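The Bed Question

There are two kinds of people in this building, and as of last month's newsletter poll we have the numbers to prove it. We asked whether you make your bed every morning. We received 395 replies, which beats the turnout for the parking survey, the roof survey and the survey about surveys put together. A slim majority of you say yes. The rest of you wrote paragraphs.

Helmi Riihimäki, who edits these pages and has opinions about linens, asked me to look into it. My qualifications are that I own a duvet and have lost arguments with it for 17 years.

Let us begin with the gray duvet, the official bedding of people who once planned to pick a color later. It goes with everything, especially white wardrobes, and it forgives coffee better than white does. 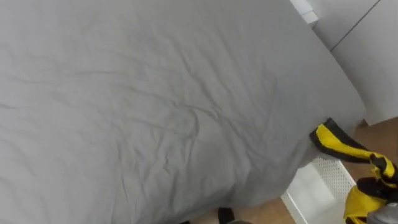
What it does not forgive is being folded. A duvet that has spent a winter in a closet will hold on to every crease until June, and no amount of flapping will talk it out of them. Several readers on the Krajewska side recommend a steamer. One recommends guests with poor eyesight.

The larger trouble is the overhang. Pull the left side down and the right side climbs. Walk around, fix the right, and the left has gone up like a window shade. My own method is to grab the hem on the side facing the door, tug it until it hangs decently, and treat the wall side as a private matter.

Then there is the flattening stage, where you sweep a hand across the middle and send the wrinkles somewhere else. They don't leave. They relocate, usually toward the pillows. 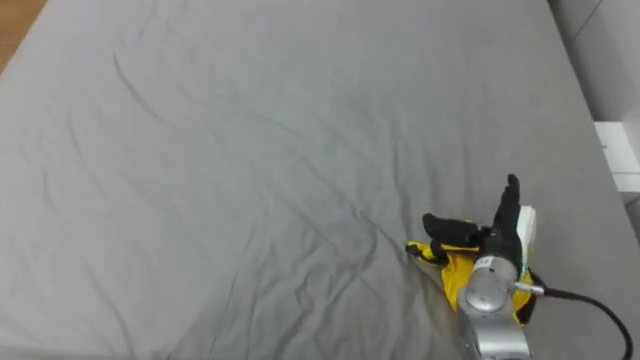

Gray bedding, with the long creases still holding their ground.

A reader from Plodesau Court wrote to say she irons hers. We have passed along her letter to the relevant authorities, meaning Helmi, who framed it.

Next month's poll: fitted sheets, and whether anyone can fold one. Keep replies under 200 words, please.

Recent items
The Roof Survey: Your Answers, Such As They Are
Ginatberg Street Parking, Part Four
Lost and Found: One Boot, Left
Wokon Laundry Room Hours
Letters to the Editor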